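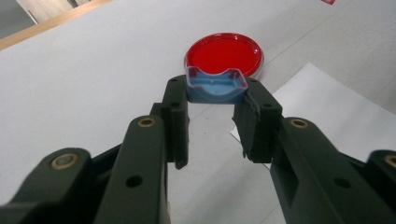

The blue cradle and the red dish. Story and picture by Valter Caldeira.

The rule was number 23 and it was one line long: "The operator stops when the padding is torn."

Leonilde Coelho had written it herself, in June, in her first month at Walov. She had written most of the rules in the handbook, and she was proud of them in the way that a person is proud of a clean kitchen. Before her, the people at the bench worked by habit. One held the gripper low, another held it high. One closed the jaws slowly, and another closed them like a door in the wind. Now there was a handbook, and every operator had to sign it before touching the tool.

The work was simple to explain. You held the gripper in your hand, you took the small blue piece between the two jaws, you moved it to where the sheet told you, and you let it go. Then you did it again. A machine in another building would learn from all these movements. The customer, Conbridge, wanted 4,000 of them before the end of the week. On Friday evening the counter on the wall showed 2,628.

So they worked on Saturday. There was Leonilde, and there was Tavares, who was sixty-one years old and had repaired watches for most of his life. He had very quiet hands. When he closed the jaws on the blue piece, you could not hear it.

"It is torn," he said, a little after ten o'clock.

Leonilde came and looked. On the right finger, along the inner edge, the dark strip was ragged.

"Since when?"

"I don't know. I see it now."

"But it still holds."

"Yes. It holds very well."

He kept the blue piece where it was, level, in front of the red dish, and he waited. He did not say anything about rule 23. This was what troubled her. If he had said it, she could have discussed it with him. She had good arguments. The rule was written for heavy parts, and this part weighed almost nothing. The spare strips were ordered from Ekley and would not arrive before Tuesday. And a rule, after all, is made by people for people, and the person who made this one was standing there in the room with her coat still on.

"What would happen," she asked, "if we continue?"

Tavares thought about it seriously, as he thought about everything.

"Today, nothing. The piece goes where it must go. But my hand knows that the strip is bad. I can feel it, so I press a little more on the right side. You see? I don't decide to do it. The hand does it. And the machine, it will learn to press a little more on the right side, and it will not know why."

"A little more."

"A very little."

She took off her coat and sat down on the other chair. Outside somebody was trying to park a van and was not succeeding. She remembered how she wrote rule 23. It was late, she was tired, and she had already 22 rules, and she asked herself what else could go wrong with such a simple thing. She had never imagined a morning for that rule. She had imagined only the sentence.

"In the watch shop," said Tavares, "my boss had a rule that we don't work with a bent tweezer. One year, before Christmas, we had a great many watches waiting, and he himself took a bent tweezer. I was young. I said nothing."

"And what happened?"

"Nothing happened. The watches were fine." He smiled. "But after Christmas all of us had bent tweezers."

Leonilde laughed, and then she stopped laughing. She took the telephone and called the man from Conbridge, who was at his daughter's swimming lesson and had to shout. She told him that the number would be late. He asked how late. She said Wednesday, perhaps Thursday. He asked if something was broken, and she said no, something was worn. He said, with the water and the children behind him, that he did not understand the difference, but that she should send him an email.

When she came back to the bench, Tavares had already put down the gripper. The blue piece was on the table beside the dish. He was filling in the log, with his small letters, and he asked her what he should write under "reason."

"Write the number of the rule."

"Only the number?"

"Only the number," she said. Then she opened the handbook to look for the rule that said what to do with the recordings from this morning, the ones made before he saw the tear. She looked through it from the first page to the last. There was no such rule.

She borrowed his pen.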